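Subject: Re: Floor care in the Jeltow reading rooms
List: Jeltow Building Services
1 min read

Dear Members,

The office has reviewed the question below.

> Our group has booked the east room for Wednesday evening.
> Does the 50 dollar cleaning deposit still apply, and may
> we use our own floor products afterward?

The deposit applies to all evening bookings of up to 93 guests. Larger groups pay 200 dollars. Deposits are returned through the Asadi payment desk once the room has been checked, normally before the end of the following week.

Groups may not use their own floor products. The Mikudetti cleaning contract covers all 2,121 square feet of the reading rooms, and outside waxes or oils would affect its terms. Spills should be wiped up promptly with the supplies in the hall closet.

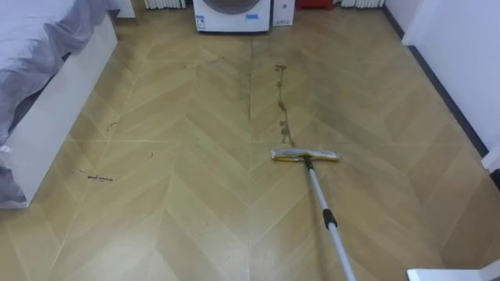

Flat mop on herringbone flooring, with a dark streak ahead of the head.

Chairs must be returned to the Stivach annex by 10 p.m. Keys go in the slot beside the main entrance. Requests for July bookings are now being accepted and should be sent to the office, not to this list.

Sincerely,
Office of Building Services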